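**Can machines do the fiddly jobs yet?** (moved from General Chat)

**spanner_monkey** – 08:14

Carrying this on from the lawnmower thread, as we were getting told off for drifting.

I do goods-in and small assembly at a workshop in Hullcombe. We had a good moan at tea break about which jobs could go to a machine tomorrow and which are years away, and I came out of it more excited than I went in! Bending, lifting, stacking, all that is more or less sorted if you have the money. What gets me is the tiny stuff. Key rings, split rings, zips, bits of chain, the little tags we tie on customers' keys. We tagged 347 sets last month and I'd hand over every one of them with a smile.

So, do you reckon two robot arms could do a bench job like that today, without a person hovering?

**teapot_lane** – 08:41

Love this topic. At home I'd settle for something that pairs socks. My Zemix does the floors downstairs and I'm very fond of it, but it has eaten four phone leads and the fringe off a rug, and it can't pick up one single thing. That's the gap for me – everything it does is pushing and sucking. Show it a hair grip and it's finished.

**oldlathe** – 09:05

No, in answer to the first post. I've been hearing "any year now" for my whole working life. An arm that does the same weld all day is a lovely thing and I've worked next to some beauties. Ask it to take a key off a chain and you'll be standing there till supper.

**spanner_monkey** – 09:22

I think you're a bit behind, oldlathe, and I say that with affection. Look at the sort of thing they get put to work on now. Not a car door in sight! 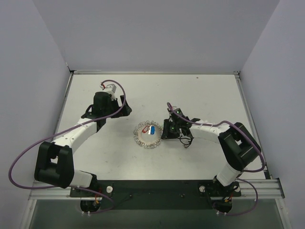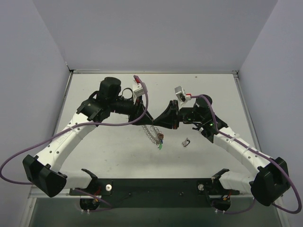

*Same two-armed cell in both: something round with a springy metal ring in the first, a bead chain with a tag on it in the second.*

I find that chain one thrilling. A bead chain never hangs the same way twice. You can't tell the machine "it will be exactly there", it has to look, and then one hand has to do something sensible while the other hand holds on. We do it without thinking while chatting about the football.

**oldlathe** – 09:40

Two stills. I can take a photo of my dog at the piano.

**spanner_monkey** – 09:43

I would like to see the dog.

**quietbracket** – 10:17

I'm somewhere in the middle. We ran a single-arm trial on our packing bench at Girard for eight weeks, putting small fittings into trays. I kept the tally because I'm like that: 963 picks in the last batch I wrote down, and plenty of those were perfectly good. The trouble was the odd ones. A fitting lands on its side, or two get hooked together, and the arm goes back for it again and again in the same wrong way. A new starter gives it a shake and moves on.

Having a second arm would have changed things a lot. Half of what we did by hand was holding one thing steady so we could get at another.

**teapot_lane** – 10:30

What's the red thing and the blue thing in the top one, sitting on the white bit? I've been zooming in over my toast.

**quietbracket** – 10:38

Couldn't tell you. The red one's thin and bent, could be a little clip or a loop. The blue one's a small cylinder with a white end. Both the sort of thing I'd drop behind the radiator.

**herkholm_hobbyist** – 11:52

Those grippers look chunky for the job, don't they? I built a small arm in the shed here in Herkholm (printed parts, cheap motors, much swearing) and the fingers are where I got stuck. Mine will pick up a cork all afternoon. A washer lying flat on the bench beats it every time, it just skates about. There's a little metal key-looking thing lying flat in the second picture and my heart sank on the robot's behalf.

Try sticking a bit of rubber glove over the fingertips if anyone else is building one. Did wonders for mine.

**oldlathe** – 12:20

See, that's my point. Flat washer, finished.

**herkholm_hobbyist** – 12:31

On mine! Mine cost less than my bicycle. I slide the washer to the edge of the bench and pinch it there, same as you'd do with a coin, and I've nearly got the arm doing that too. Give me until January.

**spanner_monkey** – 12:58

Right, that's a date. Flat washer by January. Oldlathe, if it works, will you come round?

**oldlathe** – 13:10

I'll believe it when it can do a bra strap adjuster. The wife's request, not mine.

**teapot_lane** – 13:26

Socks first please, then bras.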